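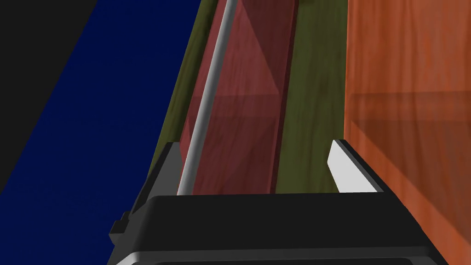 The ferry to Siltthorpe leaves at 16 minutes past the hour, and on most weekday mornings the same people are waiting for it. Rangi Harawira has caught it for 27 years. He sits downstairs near the heater with a thermos and does the crossword until the engines change note.

Siltthorpe has 1,006 residents and one sealed road. For a long time the crossing was run by the council, which cut the timetable every winter. In July two years ago it handed the route to Mudgway, a small operator with two boats, and the winter sailings came back.

"People had started moving away," says Ruby-Lee Tomoana, who teaches at the primary school. "If you worked in town and missed the five o'clock, you were sleeping on someone's couch."

The school roll is now 26, up from a low that nearly closed it. Tomoana puts that down to the evening boat. Families can live on the island and keep jobs on the mainland, and kids can stay for footy training without a parent booking a motel.

Fares are still a sore point. A weekly ticket costs more than it did under the council, and tradies pay extra for a ute. Nikau Pirihi, a plumber, leaves his on the mainland side and keeps a second, older one at the island wharf — two registrations, two sets of tyres.

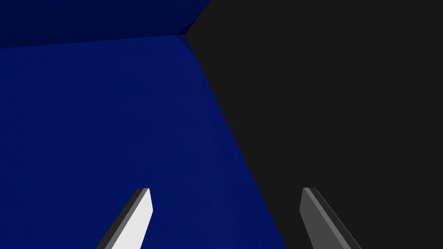 The wharf question

The boats are in good nick, but the wharf is older than anyone who uses it. Its outer piles were replaced after a storm, and the inner ones are due next. Skipper Fletcher Maihi would like the work done before the colder months, when the southerly makes berthing slow.

"I can hold her there," he says. "But I don't like doing it with a full deck and prams coming off."

The council has asked for quotes. Until they come in, Maihi sends passengers off by the forward ramp, and Harawira folds up his crossword a few minutes early to get a place near the front.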